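Mevby street pack, two weeks in

Simulator: Luo 3. Add-on: the Mevby street pack, bought at the single-seat price.
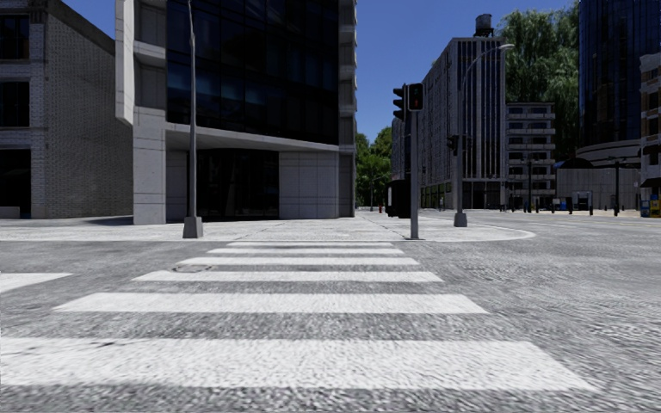 I bought the pack to test curb approach logic for a sidewalk delivery robot before anyone at Flarnside has to stand outside with a laptop. Our old test map had perfect paint and flat gray roads, and the crossing detector passed everything on it. The Mevby crossings are better material. The stripes are slightly worn and speckled, with asphalt showing through in places, and my first run with the stock threshold dropped detections on the far stripes at low camera height. That is a fault I can work on. The second white marking coming in from the left was also useful, as the detector tried to merge it with the crossing until I tightened the angle limit.

Setup took almost 2 hours, most of it shader compilation. On my desktop the corner runs at 18 frames per second with one camera and lidar enabled. Turning off tree shadows helped more than lowering texture quality. The install guide puts the shadow setting under Lighting. It is under Vegetation.

Signals are exposed as topics, one per head, and the state can be forced from a script. I ran 120 approaches with the signal held on red. The robot stopped short of the curb in all but three. Those three were my own error in the stop distance, which I had left in feet.

Collision geometry is less tidy. Curbs have a proper step height on straight sections, but on curves the mesh is simplified and the wheels sink slightly into the edge. Tianyou Liao posted a replacement mesh on the Dindell forum that fixes it. Sanne Koster at support told me the same change is planned for the July update.

Still to do: rain, night lighting, and a run with the lidar noise model switched on. The noise model defaults to off, so check that before comparing your numbers with mine. My config file is on the downloads page.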